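Moving from Anglican to Presbyterian: do I need to be "received" all over again?

Posted by Bohdana Hnatiuk in Church Life > Membership and Sacraments

We moved to Widdale in September and I've been going along to the Presbyterian church here, mainly as it's the only one I can walk to. I was baptised as a baby and confirmed at fourteen in the Church of England. The minister has asked if I'd like to become a member and I would! But I've got myself in a muddle over what that involves. Do they count my confirmation? And do I have to agree with every line of the Westminster Confession first? I've read 2 chapters and got stuck on the decrees. 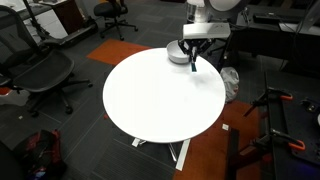 Fedir Nazarenko
Your baptism stands, so put that worry away. Presbyterians don't baptise a second time if it was done with water in the name of the Father, Son and Holy Spirit. Confirmation is a bit more of a local matter. When I came over from the Anglicans at Tikdale, the session (that's the minister and elders meeting together) had me round for a chat one evening, asked me what I believed and why I wanted to join, and then I made a short profession of faith in the morning service. Nobody laid hands on me and nobody asked for a certificate, though I'd dug mine out specially.

On the Confession, in the churches I've known it's the ministers and elders who have to subscribe to it, and members are asked something much simpler: do you trust Christ, do you mean to follow him, will you play your part in the congregation. Some smaller denominations do ask more of members, so find out which one yours belongs to. And do keep reading! I'd skip ahead to the chapter on assurance (it's number eighteen) and come back to the decrees when you've got a cup of tea and a quiet hour.

Matvii Zakharchenko
just ask the minister, every church is different. ours at Zaltham took 60 seconds at the front and then there was cake

Lev Pavliuk
Mostly agree with Fedir, but I'd add one thing. Some churches will accept a letter of transfer from your old parish, and others only swap letters with churches of their own sort, so you may be told it's "by profession" even though you've been a Christian for years. I was quite put out by that when it happened to me. My elder explained that it's only the column they write you down in, and it isn't a verdict on your time as an Anglican.

Also, if you've been coming to communion there already, carry on. Most Presbyterian tables are open to baptised believers from other churches, and the ones that aren't will normally say so before the bread goes round.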